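Avudell Support — Ticket 234
Subject: Foto import stops at 195 pictures, then thumbnails are gray
Product: Avudell Foto (desktop)
Status: Waiting for customer
Opened: 2 July 2009

Hello,

I use Foto at our small print shop, Furtado, to sort the pictures that customers bring us on memory cards. Since the update in June I have a problem with the import and I could not solve it with the help pages.

When I import a card with many pictures, the progress bar goes normally until 195 and then it stops. There is no error message. The Cancel button does not react. After 60 seconds the window closes by itself, and the pictures are in the library, but the last ones have only a gray square in place of the thumbnail. If I double-click on a gray square, the picture opens in full size without any problem. So I think the files are good and only the thumbnails are missing.

What I tried until now:

1. Restarted the computer. No change.
2. Other card reader, other USB port. No change.
3. Copied the card to the hard disk first and imported from the folder. It stops at the same number.
4. Imported only 140 pictures from the same folder. This works, all thumbnails are there.
5. Tools, Rebuild Thumbnails. It runs for a moment and says "Done", but the squares stay gray.

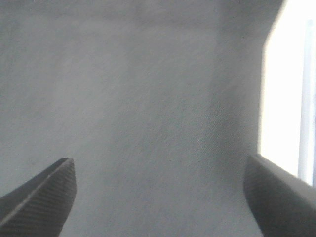 I did not try to uninstall the program, because I am afraid to lose the albums and the captions. We have many captions and they were typed by hand. Please tell me if they are saved in the pictures or in a separate file.

Regards,
Furtado print shop

Reply from Avudell Support

Thank you for the detailed list. Captions are kept in the library file, so please do not uninstall yet. Close Foto, find the folder named Cache inside your library folder and rename it to Cache_old. Start Foto again and wait until the status line says "Ready". Then repeat step 3. Please also tell us on which drive the library is saved.

Reply from customer

I renamed the folder as you wrote. The gray squares are gone and all the old thumbnails came back, thank you. But a new import still stops at 195, so it is only half solved.

The library is on an external drive from Akenlow. I forgot to mention it before — sorry. The drive has enough free space. Should I move the library to the internal disk for a test? If yes, is it enough to copy the folder, or must I use the Export command? I will wait with this until you answer.

Reply from Avudell Support

Please use File, Move Library. A simple copy does not update the album paths. Keep the old folder on the Akenlow drive until you have checked the captions, then run the import again and attach the file import.log.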